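Cell 4 weekly – minutes
Cirnovberg site, small meeting room, Saturday, started late again
Notes taken by Esben Toft. Typed up fast, shout if something is wrong.

Present: Esben, Marit, Joost, Dilan (left at the halfway point for the loading dock). Apologies from Bandovholm, they will read these.

Last time's actions

Air line behind the cabinet – replaced, Joost. No hiss now. Closed.
Spare teach pendant cable – ordered, not here. Marit to chase Gudura again. They said December and then stopped answering.
Label printer – no progress. Carried over.
Backup of the controller – done, copy on the shared drive plus one on the stick in the drawer. Dilan asked which drawer. The top one, in the desk by the cell.

1. Finger swap

Old finger came off on the Friday late shift. Joost says the tip had a flat worn on one side and the clamp screw was rounded out, took longer to get off than the whole rest of the job. New screw fitted from the kit. Clamp lever now turned to the side so you can get a hand to it without taking the housing off.

Length of the new finger is not the same as the old one. Measured twice, longer by 4 mm. Tool data in the controller still had the old number when Marit first jogged it down, she caught it at slow speed. No contact. Agreed that tool data gets changed BEFORE the arm is enabled, and it goes on the swap sheet as its own line with initials.

Discussion whether to keep the rounded tip or go back to the square one. Dilan wants square for the push moves, says round slides off the corners. Joost wants round, fewer marks on the work surface. Left as round for now, look again after a couple of weeks running.

Action: Joost to update swap sheet. Marit to delete the old tool entry so no one picks it by accident.

2. Work surface

Board is bolted to the pegboard and stays that way. Question from Bandovholm whether we could go to a plain white top like theirs. Marit against, height would change and everything taught so far is off that board. Esben against too, don't want to reteach in the same month as a finger swap. Not now.

Bolts along the front: check they're snug at start of shift, hand tool only. Somebody used the driver on them and one was a pig to undo. Do not use the driver.

Wipe down with a dry cloth. No spray. Spray gets into the holes in the pegboard and sits there.

3. Zero check and marker

Drift in the camera-to-arm offset since the cell was moved over to make room for the Villa line. Small but it's there. Marit ran the check 18 times over two shifts and it always leans the same direction, so probably the marker and not the arm.

Marker had been re-stuck after the move, by eye. Joost to pull it off and put it back with the jig. Clean the panel first. After that one full calibration, not the quick one.

Rule for everyone: don't lean on the marker, don't put coffee or the pendant on it, and if it lifts at a corner call Marit. Do not press it back down and carry on.

Dilan asked if we need a second marker at the front. Would help, but the arm shades that side for a good part of the cycle. Parked.

4. Touch-off after finger change

Long one, most of the meeting went here.

Procedure as it is now says "bring tip near surface and confirm". Near is not a number. Everybody does it differently and then height is off by whatever that person thinks near is. New wording agreed:

– Speed to 10 percent or under, hand on the enable switch.
– Come down over bare wood, never over a block.
– Stop above the surface, last part in small steps with the paper strip.
– Paper should drag and not tear. Write the height on the sheet.
– Back up straight. No sideways move until well clear of the tallest piece.
– Repeat at a second spot on the far side of the board. If the two heights disagree call Marit, don't average them.
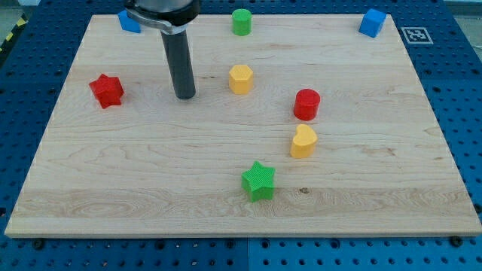

Checking height with the pieces left out was argued over for a while. Joost would rather clear the board every time, Marit says leave them, you want to see clearance against real parts before anyone runs a cycle. Compromise: leave them out, but spread with proper gaps and the tip coming down on open wood, like it is with the red star off by itself on the left and the green one up front. Upright pieces are the ones that get knocked, so the cylinders and the yellow hexagon are what to watch on the way back up. Also avoid the little dark knot when picking a spot for the paper, Joost thinks the wood is a touch proud there and he's probably right. Pick clean grain.

Action: Esben to rewrite the procedure page and tape a copy up at the cell. Old one goes in the bin, not under the new one.

5. Service interval

Roughly 200 hours between finger inspections at the moment. Joost thinks that is too long after what the last one looked like. Marit thinks the wear came from the bad tool data in the spring and not from hours. Neither can prove it. Inspect weekly for now, log it, come back with the log.

Grease on the wrist joint: done at the swap, next one goes with the regular service. Use the tube in the cabinet, not the one on the window sill, that is for the conveyer.

Clamp band to be checked for play at the same time as the finger. Grip the finger, wiggle gently with power off, feel for a click. Any click, stop and tighten.

6. Spares

One finger on the shelf, same type as fitted. Should be two. Esben to put in the request, needs sign off from Bandovholm. Clamp screws – buy a bag, they cost nothing and we lose a morning every time one rounds out.

Marit wants the worn finger kept and tagged. OK, bottom shelf.

7. Any other business

Floor tape by the cell is lifting at the corner where the pallet truck turns. Dilan to redo.
Night shift still leaving the pendant hung by its cable. Please use the hook.
Joost off next week, Marit covers teh morning check.
Bandovholm asked for a visit once calibration is finished. Yes, date to be agreed by mail.

Next meeting same time, same room. Bring the swap sheets.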